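Prustdale method

The Prustdale method is a way of running children's craft time in Sunday schools and day camps in which every project is built from one folded sheet of paper and a fixed set of printed shapes. It takes its name from the town of Prustdale, where a church day camp first used it under that label. Supporters say it shortens preparation and helps children remember the lesson. The first claim has some backing. The second rests mostly on the word of the people who sell the templates.

Origins

The usual account credits Anel Shabalala, a Sunday school teacher who is said to have drawn the first shapes for a week of camp in July. The year differs from one telling to the next. A later handbook describes the shapes as entirely original, but several of them (the boat, the lamb, the loaf) are close to outlines that had been printed in lesson leaflets for decades. Folded-card crafts were also common long before anyone in Prustdale gave them a name. What Shabalala seems to have added was the rule that a project should use no more than 14 pieces, counting the base card.

Materials and procedure

The base is a sheet of construction paper folded in half. Shapes are printed on plain paper, colored, cut out and glued to the front. A verse or short sentence goes inside. Scissors, crayons and glue sticks are the only tools called for, and the handbook advises against glitter. Children under five are given shapes that have already been cut, which moves a good part of the promised time savings back onto the adult in charge.

The full template set contains 271 shapes, sold in binders by Flosar, a small publisher of church school supplies. Users have complained that many are the same figure with a different hat or facing the other way. If mirror images and costume changes are left out, the set is a good deal thinner than the cover suggests.

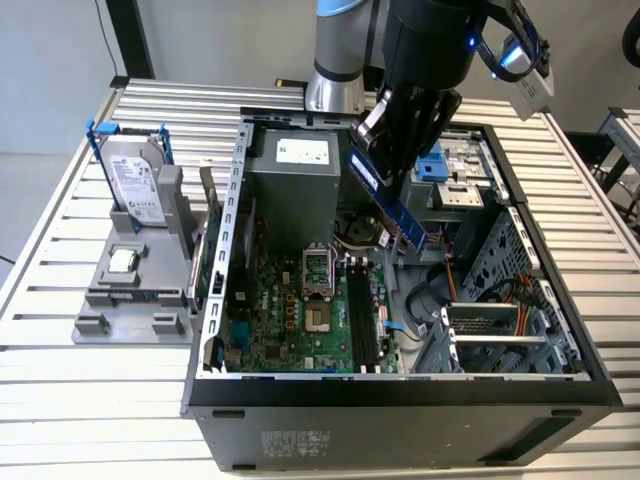

A typical session has three parts: a story, the craft, and a few minutes in which each child explains the card to someone else. The last part is often dropped when time runs short. Teachers who like the method tend to say it is the part that matters, and it is also the only part that doesn't need a binder.

Claims about learning

Flosar's sales material states that children taught with the method recall a lesson better than children who only hear it read. The figure comes from a survey of 246 parents, who were asked whether they felt their child remembered more. The children themselves were not tested, and there was no comparison group. Nghĩa Đinh, who reviews teaching materials for the newsletter Farell, wrote on 5/17/23 that the survey "tells us parents like getting a card on the way home," and called the rest guesswork. Flosar has kept the claim on its covers.

A smaller trial at the Ndlovu summer program compared the method with free drawing after the same stories. Leaders there found no clear difference in what the children could retell. They did find less mess. The trial was informal, and its notes were never released in full, so it can't carry much weight for either side.

Criticism

The most common complaint is sameness. Because the shapes are fixed, a table of finished cards can look as if one child made all of them. Defenders answer that coloring leaves plenty of room for choice, but the sample cards in the handbook are all colored alike.

Cost is another sore point. The binders may be copied only within one congregation, and churches that share a building have been unsure whether they count as one or two. Folded-card projects with free outlines give much the same result.

Use

Flosar lists up to 307 congregations as users. The list appears to include any church that has ever ordered a binder, and it doesn't say how many still use the method from week to week.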